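自家院子里办一场小型户外聚会:桌子、蜡烛、帐篷和一些零碎的经验

我们家办户外聚会,是从婆婆七十岁那年开始的。当时想得很简单,院子够大,桌子借几张,菜自己烧,亲戚朋友来了有地方坐就行。结果那天下午风一起,桌布全翻到了汤里,晚上点的蜡烛没烧多久就倒了两根,蜡油流了半张桌子。后来几年,春天的满月酒、夏天的毕业饭、秋天邻居家女儿的订婚宴,都在这个院子里办过,手忙脚乱的次数慢慢少了。常有人写信来问这问那,我索性把家里用惯的办法都写在一起,哪里用得着就拿去用吧。

先说桌子

户外用的桌子,我偏爱实打实的木头桌。折叠塑料桌轻便是轻便,可是铺了桌布也总有点晃,孩子们一靠,杯子就要遭殃。木桌搬出来之前,先在屋檐底下放一个晚上,让它适应一下外面的湿气,第二天再用拧得很干的软布顺着木纹擦一遍,别打圈擦,打圈容易留下一道一道的印子,太阳斜照的时候特别明显。

草地不平,桌腿下面垫东西是免不了的。我试过纸板(一沾露水就软)、试过瓦片(会滑),现在用的是旧瑜伽垫剪成的小方块,一块不够就叠两块,软硬刚刚好,也不会在木腿上磨出痕迹。剪好的方块装在一个布袋里,袋口缝一根带子,收在工具房门后面,每次拿出来就能用。

几张桌子拼成长桌的时候,高低差一点点是常有的事。别急着把矮的那张垫高,先看看是不是桌子底下的土松了,踩实了再量。拼缝的地方,在桌布下面先铺一条薄毛巾,横着盖过缝去,杯子放在上面就不会歪。这个办法是Kevser Gökçe教我的,她在乡下办过好多年的婚宴,手里总有一大叠旧毛巾。

桌布怎么压得住

风是户外聚会最大的客人,请不请它都会来。桌布夹子可以用,但是那种铁丝弯的,薄桌面夹得住,厚木板就撑不开了。我更喜欢在桌布四个角的背面缝一个小口袋,里面放一颗洗干净的鹅卵石,收桌布的时候掏出来,桌布照样能进洗衣机。口袋要缝在离边两指宽的地方,太靠边会坠得难看,太靠里又不顶用。

如果桌布是借来的、不能动针线,就用缎带从桌面上横着绑一道,在桌子底下打活结,绑两三道,中间正好可以压菜单和小花枝,看上去还像是特意装饰过的。打结的时候让一个人在对面拉着,一个人绑容易绑歪,绑歪了风一吹,整条带子就往一边跑。

桌上的小摆设

摆设宁少勿多。客人坐下来,面前要有盘子、杯子、餐巾,还要留出手肘的地方,花瓶一高,对面的人就看不见脸了,说话都要歪着头。我现在只用矮矮的东西,颜色选一种就好。六月里我最爱黄色,傍晚的光一照,怎么看都暖和。想试颜色的话,不用把整套东西都摆出来,拿一小块同色的东西往桌面上一放,退后几步看看,心里就有数了。
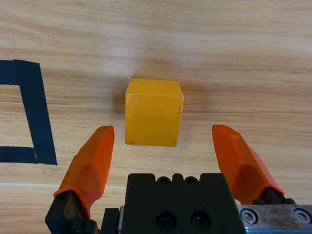

浅色木桌面配一点黄色,素净也好看。

花可以自己剪。院子里有什么就用什么,薄荷、迷迭香、带叶子的果树枝都行,早上趁着凉快剪下来,斜着切口,立刻插进深水里,放在阴凉处养到下午再上桌。玻璃罐比花瓶稳当,罐底铺一层小石子,风大也不会倒。香味太浓的花,像百合一类,离菜远一些,有些客人闻了吃不下东西。

蜡烛和灯

露天点细长蜡烛,十次有八次要失望。还是用矮胖的,放在比蜡烛高出一截的玻璃罩里,罩底先倒一层粗沙,蜡烛往沙里按稳,烧完了蜡油落在沙上,倒掉就好,不用抠半天玻璃。蜡烛提前放进冰箱冷藏室里待一夜,听说会烧得慢一些,我自己比较过,差别好像不大,不过夏天天热,凉过的蜡烛拿在手里不软,摆起来倒是方便。

蜡油滴到木桌上了,千万别趁热去抹,越抹越往木纹里钻。等它凉透变硬,用旧的塑料卡片斜着轻轻铲,剩下薄薄一层,盖一张吸水纸,用吹风机的暖风吹一吹,纸上会慢慢透出油印来,换一张干净的再吹,直到纸上不再有印子为止。深色蜡烛的颜料有时会留在木头里,这个我也没有特别好的办法,只好下次在那个位置放个果盘。

灯串挂起来之前,先在屋里插上电试一遍。我家那串Retari是好多年前买的,收的时候总是随手一团,第二年解到发脾气。后来Birsen Yaman拿了一块硬纸板来,两头剪个缺口,把灯串一圈一圈绕上去,插头留在最外面,从此再没有打过结。电线经过走道的地方要贴着边走,用宽胶带固定好,傍晚人多又暗,老人家最容易绊着。接头离地挂高一点,别让它躺在草里,洒水壶也要记得收起来。

租帐篷之前要问清楚的几件事

人多了,或者天气说不准,还是得有个遮挡。我们这边常找的是Dultano,小小一家店,打电话过去总是同一位太太接。租之前,把院子的长宽量好,树枝垂下来的高度也要量,光量地面是不够的。有一年我只报了地面的尺寸,帐篷送来了,顶正好顶着胡桃树的大枝,最后整个往东挪,把晒衣架都拆了。

还要问:固定是打地钉还是压水袋?地钉牢靠,可是院子底下要是有水管、电线,就得先弄明白走在哪里。水袋不伤地,但是灌满了占地方,孩子又爱踩,最好用盆花围一围。帐篷的侧帘一定要一起租,用不上也就卷着,真下起斜雨来,没有帘子等于白搭。什么时候来搭、什么时候来拆,也写在单子上。我们一般请他们提前一天下午来,早上露水重,帐篷布湿着搭起来,一整天都是闷的。

座位和走道

十六个人以下,一张长桌最热闹,大家都听得见彼此说话。再多就分开,不然两头的人像隔着一条河。椅子背后留出一个人端着盘子能走过去的宽度,我自己的土办法是,抱着一个洗衣筐走一圈,走得过去就行。

老人和带小宝宝的,安排在离屋门近的一头,进出方便,又离音箱远一点。椅子不够可以用长凳,长凳坐垫别用绸的,滑。拿旧毛毯叠成长条铺上去,傍晚凉了还能拿起来盖腿,一举两得。

怕热的客人多,就得看太阳往哪边走。下午五点多的太阳最刁,低低地照过来,坐在西边的人眯着眼吃饭。我会在聚会前几天,同一个钟点在院子里站一站,看看影子落在哪儿,再决定桌子横放还是竖放。

吃的和喝的

户外吃饭,胃口总比屋里好,可是热菜凉得快。砂锅和铸铁锅端出来能保温久一些,盘子提前用热水烫过也有帮助。凉菜反过来,大盘底下再垫一个装满碎冰的浅盘,上面盖纱罩,苍蝇和小飞虫都进不去。带蛋黄酱的、带奶油的,别在太阳底下放久,分成小份,一份吃完再从冰箱里拿下一份。

饮料我喜欢放在一张单独的小桌上,离主桌几步远,客人可以自己走过去倒,顺便也就站着聊起来了。冰块宁可多备。杯子上系一小截不同颜色的毛线,各人认各人的,晚上少洗好多杯子。糖浆、果汁这类甜的东西招蜂,罐子用完随手盖上,再在院子角落里摆一小碟糖水,离人远远的,蜜蜂多半会往那边去。

如果是大一点的场面,比如Lepik那边有一回请了将近200位客人,自家厨房就别逞强了,请人来做,自己只管一两样拿手的甜点。我那次答应烤十七盘苹果派,烤到半夜两点,第二天站着都能睡着,照片里我的眼睛是肿的。现在谁再来找我,我最多答应几盘。

下雨怎么办

提前想好一个退路,哪怕只是车库。车库里的东西先往一边推,地扫干净,灯能亮,雨真来了就不慌。椅子上各放一条干毛巾,草地踩烂的地方铺稻草或者旧木板,穿细跟鞋的客人会很感激。雨伞插在门口的大桶里,谁都可以拿,记得在桶底放块海绵吸水。

如果只是云厚一点,那就照样在外面吃,别老抬头看天,主人一紧张,客人也跟着坐不住。

收拾

当天晚上只做几件事:吃的东西收进冰箱,蜡烛全部吹灭看一遍,垃圾扎紧口放到猫够不着的地方,桌布抖一抖泡进冷水里。酒渍和果汁渍先用冷水冲,不要一上来就用热水。别的都留到第二天早上,喝过咖啡再慢慢来。

木桌擦干净以后,竖着靠在通风的地方,别马上盖防水布,闷着容易起白斑。玻璃罩里的沙子过一遍筛子,晒干了装回桶里明年再用。小石子也是,我家那一桶已经用了好多年。

至于借来的东西,我会在背面贴一小条纸胶带写上主人的名字,还的时候再撕掉。Dunorano街上的邻居们借东西都很大方,大盘子还回去的时候,上面总要放点什么,几个杏子也好,一块剩下的蛋糕也好。去年有个蓝边的大汤盆没贴名字,到现在还在我家碗柜最上层,如果是您的,来敲门就是了。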